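The woman who runs the Wumholm allotments has held the same plot for 6 years and the waiting list for two. She would rather talk about the plot. When we met in July, at half past seven in the morning, she was already on her second row of beans and did not stop picking to shake hands.

Wumholm has 240 plots on a slope above the old gravel works. The soil is thin at the top and heavy at the bottom, and people who are offered a plot tend to ask for the middle. She took one at the bottom.

"It was what came up," she said. "It floods in winter and it sets like brick in a dry spring. But once you've got things growing in it they stay growing. I don't water half as much as the people up there."

She grew up in a flat and had never planted anything before she came. Her first year was potatoes and not much else. The second year she tried carrots, which came up forked, and gave most of them to a neighbour's rabbits. She now grows carrots in old dustbins filled with bought compost and sand.

I asked what new plot holders get wrong.

"They clear the lot in one go," she said. "They hire a machine for the weekend, turn it all over, and chop the bindweed into bits. Then it comes back everywhere. Do a quarter. Cover the rest and leave it till next year."

The covering she uses is a woven sheet from Ikby, a garden supplier in the next town. She has had it four winters and it has one hole in it, made by a fork. She does not like carpet, which was popular on the site for years and which new tenants are still digging out in strips.

The waiting list came to her when the last person moved away. It arrived in a shoebox, on index cards, some with phone numbers that no longer worked. She spent her first month ringing round. A good number of people had forgotten they were on it, and one had moved to Spain.

"I put it on the computer after that," she said. "But I still write things down first. If someone stops me on the path and says their shed's been broken into, I'm not going to get a laptop out. It goes on a bit of paper and the paper goes up on a board."

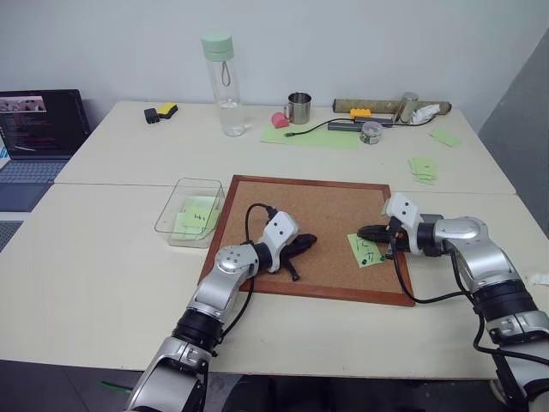
Offers go out twice a year, in February and September, and people have 6 days to reply. She used to allow a month. Plots would sit empty through the best of the spring while someone made up their mind, and the weeds would seed into the plots on either side.

Rent is the other thing she gets asked about. It went up last year after the water company replaced the main pipe, and there were complaints. She thinks it is still fair for what you get, though she would like to see a lower rate for people who take half a plot.

By nine the beans were done and she had moved on to tying in tomatoes. They are a yellow variety called Jõgi, grown from seed a former plot holder gave her in an envelope. She saves her own each year.

"They split if you look at them wrong," she said. "You couldn't sell them. They taste better than anything in the shop, though."

She plans to give up the waiting list next spring and keep the plot.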